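演讲备注：洗碗篮里的空位

2018年2月
文／Geeta Mishra

（开场，先别急着讲，等后排的人坐好。）

大家好，我是 Geeta。今天讲的题目听上去很小，就是洗碗篮，也就是洗碗机里拉出来的那个带一排排齿的架子，还有台面上用来沥水的那种。我在 Drarnorow 的餐具整理小组待了好几年，每天跟盘子、杯子、勺子打交道，回家还要洗自己家的碗，所以这个话题我能讲一整天。今天只给了我半个多小时，我尽量忍住！

先问一下：在座有多少人，家里的洗碗机是两个人轮流装的？（等举手。）好，那再问一句，你们装的方式一样吗？（这里一般会有人笑，停一下。）

我家就不一样。我先生习惯从前往后塞，盘子一个挨一个，塞满为止。我是先放大的，再看剩下哪里能放小的。我们为这个事情吵过，吵到最后我拿了一本笔记本，每次谁装的、哪几件要重洗，都记下来。记了86次。结论我放到后面说，先卖个关子。

一、为什么要聊齿

（语速放慢一点，这一段以前讲得太快。）

很多人看洗碗篮，看到的是一个筐。我看到的是齿和齿中间的缝。缝才是真正在干活的部分。盘子站不站得住，往哪边倒，水能不能到背面，都看这条缝的宽窄和齿的高矮。

我们办公室从 Brolta 那里借来过一批样品篮，堆在会议室里堆了一个冬天。Cornel Ciobanu 当时刚来，他的第一个任务就是拿家里的盘子来试。他带了一整箱，有他奶奶留下来的深盘，有超市里买的浅盘，还有一只谁也说不清是装什么的椭圆形大家伙。试到第三天，他跑过来跟我说，同一个篮子，浅盘站得笔直，深盘两只就撞在一起了。

对，就是这个问题。深盘有肚子。齿距是按平盘子想的，你把深盘一只挨一只放进去，肚子顶着前面那只的背，水怎么打得进去呢？所以我现在装深盘都隔一条缝放一只。看着浪费，可是一次就洗干净，总比拿出来一摸还有油强吧。

（如果有人问碗：碗要斜着放，碗口朝下朝里，碗底不要积水。不要在这里展开，后面有。）

二、密齿篮和疏齿篮

好，接着说密和疏。市面上的篮子大概可以分成这两路，当然中间还有很多过渡的款式，我就不细分了。

疏齿的好处是随便。碗、锅盖、量杯，往里一搁就行。坏处也是随便，小东西站不住，水一冲就翻过来，翻过来以后里面积一汪脏水，你打开门看到的第一眼就是它，特别气人。

密齿的正好反过来。小件在里面能卡住，薄的盘子能排得很整齐，可是你要是手上拿着一只厚边的马克杯，就会在那里转来转去，找不到地方放。我自己喜欢密齿的，我承认这是偏心。我喜欢东西站好的样子。

还有一点，密齿篮藏污纳垢的地方多。每一个交叉的地方、每一根小撑子，都是茶渍和水垢爱待的角落。我们在 Plistow 的展示厨房里做过一次大清洗，把所有篮子都拆出来泡，泡完拿旧牙刷一条一条刷。那次参观登记的人数是340，有一半的人走过来问的都是同一句话：这个也要洗啊？

要洗的。洗碗的东西自己也会脏。

三、小东西怎么办

（这里放图。让大家自己看几秒钟，不要马上说话。）

小件是我收到问题最多的一块。瓶盖、量勺、奶瓶的小零件、宝宝的短勺子，还有那种圆滚滚的小筒，放在哪里都要滚。大件你放错了，最多是没洗干净；小件放错了，它会掉下去，掉到底下挡住喷臂，或者干脆找不着了。

灰色塑料的这只就是密齿的，齿一排一排立着，中间还有交叉的撑条和小小的 X 形。那个浅蓝色的小圆筒斜着躺在齿中间，颜色一跳出来，你一眼就能找到它。我特别赞成小件用跟篮子不一样的颜色！灰篮子里放一个灰盖子，你收的时候十有八九会漏掉。

我想请大家注意的是斜着躺这件事。圆头的小件要是端端正正竖着，开口朝上就成了一个小水杯。横躺呢，又容易顺着缝滚。斜着搭在齿上，两三个点托住，我觉得是比较踏实的放法。要是有开口，就让开口往下偏一点，水自己会走。
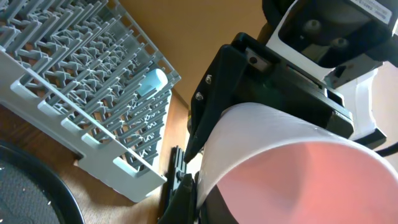
四、台面上那几样东西

说完篮子里面，说说篮子外面。

我发现大家讲厨房收纳，都爱讲柜子里面，很少讲洗完以后那十分钟。篮子端出来放哪儿？手边的托盘放哪儿？很多人家里是木头台面或者木头餐桌，篮子往上一搁，水就顺着边沿往下滴。我的习惯是先铺一块旧毛巾，再把篮子放上去，等不滴水了再收毛巾。

托盘我单独说两句。黑色托盘好看，我也买过，可是黑色特别显碎屑，一粒面包渣在上面就像一颗星星。你要是介意，就每次用完顺手拿干布抹一圈，重点抹盘边里面那一圈，渣子都爱往那里跑。你要是不介意，那就当没看见，日子也照样过。（我家的那只，我一般属于第二种。）

圆的托盘和长方形的篮子放在一起，还有个摆法上的小毛病：圆边和直边中间会空出一块三角，什么都放不下，又什么都想往里塞。我妈来我家的时候，那个三角里会出现橡皮筋、瓶塞、半颗蒜。我后来干脆把托盘竖起来靠墙放，问题就没有了。

五、顺序，我自己的那一套

（这一段可以照着念，听众喜欢记笔记。）

先装大盘子，靠一边开始，同一个方向。
深盘隔缝放。
碗斜着，别一只扣住另一只。
杯子放在边上，杯口朝下。
小件最后放，挑密的地方，斜着搭，能夹的夹住。
装完用手轻轻推一下篮子，听一听。哗啦哗啦响的，说明有东西没站稳，找出来挪一下。

最后这个推一下，是跟 Procházka 餐厅后厨学的。他们那边一天要过3109件餐具，站在水池边上的人根本不低头看，推一下听声音就知道。我第一次去的时候听不出来，什么都在响嘛。去了几回以后，真的能听出盘子碰盘子和勺子碰齿的区别，勺子的声音细一点，尖一点。

取的时候顺序反过来，小件先拿。先拿小的，它们就不会在你抽大盘子的时候被带飞。要是有上下两层，先清下层，免得上层杯底的积水滴到已经干了的盘子上。

六、那本笔记本

好了，还关子。

86次里面，我先生装的那些，要重洗的几乎都是深盘。我装的那些，要重洗的几乎都是小件，因为我为了让大件站得漂亮，把小件随手一扔。所以我们谁也没有赢。现在的分工是他放小件，我放盘子，碗谁有空谁放。九月开始这么干的，到现在只吵过一次，是关于木铲能不能进洗碗机的。（木铲不要进。这个我不让步。）

Cornel 听完这个故事，也回去跟室友记了一本，他说他们的结论是该买新盘子了。

七、留给提问的时间

几个常被问到的，先写在这里，免得我站在台上卡住：

篮子的齿断了一根还能用吗？能用，断口磨一磨，别划手。那条缝以后就放宽的东西。

塑料篮发黄怎么办？先看是茶渍还是料子自己变了。茶渍泡小苏打水，泡一晚上再刷。料子变了就算了，不影响用。

沥水的篮子要不要每天收起来？看你家台面有多大。我家小，我收。我姐家大，她的篮子在那儿站了好多年，已经算家具了。

买的时候看什么？带一只你最常用的盘子去店里，直接插进去试。店员可能会看你一眼，没关系的。我这样买过一只篮子，预算是2000，结果花了不到一半，剩下的钱买了盘子。

（结束前提醒：试装用的篮子在门口的桌子上，可以上手。拿完请把小件放回原处。）

近期讲稿
· 抽屉里的勺子应该朝哪边
· 锅盖的七种放法，我试了五种
· 旧毛巾还能干什么
· 搬家打包：先包厨房还是后包厨房
· Plistow 展示厨房参观问答整理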